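Subject: Re: [bathtoys] Duck prices and the Liron molds

Sioned Llewellyn wrote on Tuesday:
> Has anyone got an Ellis duck in a solid color? Fakden wants 2975
> for one and I think that's daft. Also, do you wash yours
> before they go on the shelf?

Hi Sioned and everyone,

2975 is way too much! I paid 600 for my Ellis last December, and it still had the squeaker in. Flostatau had 2 more at the time, so I'd try them before giving Fakden a cent.

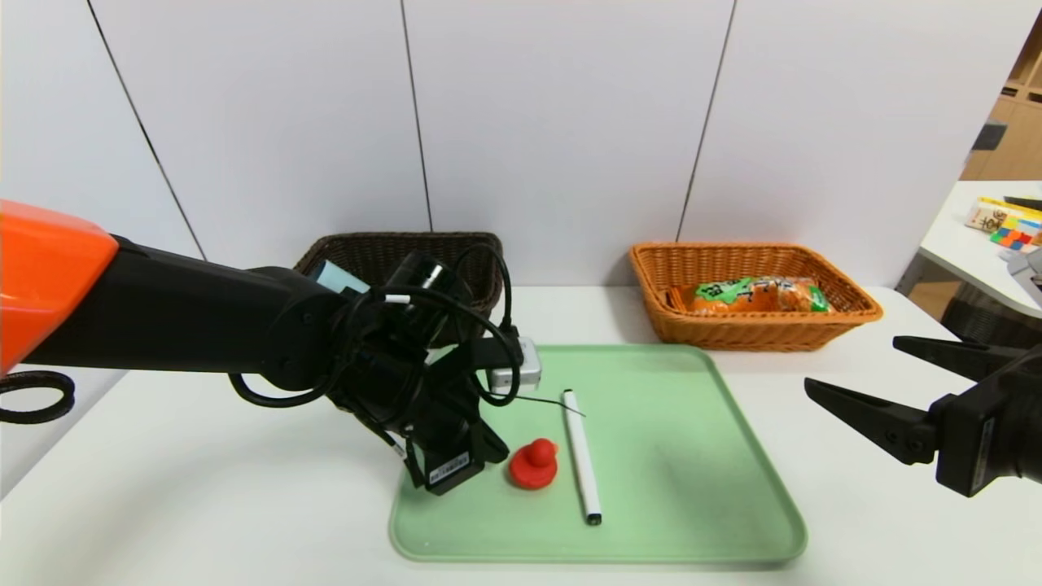

Solid colors are a funny corner of this hobby. Most people start out with yellow and stay there, and the sellers know it, so anything else gets called "rare" and priced to match. I like the plain ones best myself – a red duck like this one, red all over its head and body, looks great on a pale green tray, and I'd take that over a painted sailor any day. The Liron molds came in plain colors too, but the beaks are shallow and I never warmed to them.

As for washing, yes, always! Warm water, a drop of dish soap, then squeeze it out and leave it hole side down overnight. No bleach (I ruined a Liron that way and I'm still sore about it).
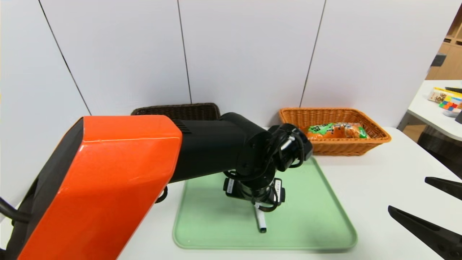
Light green tray, white-and-blue item

Let me know what Flostatau says. If they try for 3000, walk away.

Bye for now,
Your fellow duck hoarder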